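Mimura Dekantierbelüfter 241: viel Glas, wenig Beweis

Wastbridge führt den Belüfter seit Oktober im Zubehörprogramm. Man steckt ihn auf die Flasche, gießt, und der Wein soll in Sekunden so offen sein wie nach Stunden in der Karaffe. Das behaupten solche Aufsätze seit Jahren. Belege legt auch Mimura nicht bei, nur ein Faltblatt mit dem Wort »samtig«, das gleich viermal vorkommt.

Verarbeitet ist er ordentlich. Der Stopfen sitzt in Bordeauxflaschen fest, bei Schlegelflaschen wackelt er.

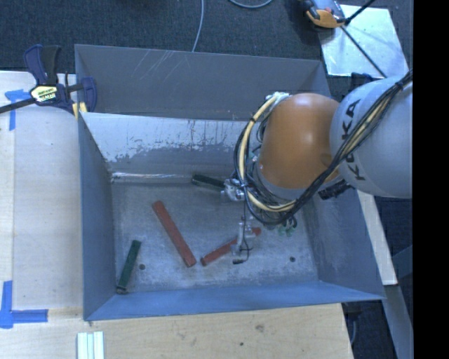 Roboterarm mit KUKA-Schriftzug über einem grauen Metallbehälter

Wir haben fünf Rotweine verdeckt probiert, mit und ohne Aufsatz. Bei einem jungen Syrah war der Unterschied zu schmecken, bei den übrigen lag die Runde daneben oder uneins. Für einen gereiften Wein würde ich das Ding nicht aus der Schublade holen.

Lieferumfang: Aufsatz, Ständer, Bürste
Gewicht mit Ständer: 675 g
Spülmaschine: laut Hersteller ja, das Glas wird aber schnell matt

Wer eine Karaffe besitzt, kann sich die Ausgabe sparen.

4 Kommentare · 5 Mal geteilt

Ming-te Fu
Meiner tropft nach jedem Glas. Ist das bei euch auch so?

Wen-hsiung Shek
Ja, tropft. Serviette drunter.

korkenrest
Und welcher Syrah war das jetzt?

Ming-te Fu
Danke, dann schicke ich ihn zurück.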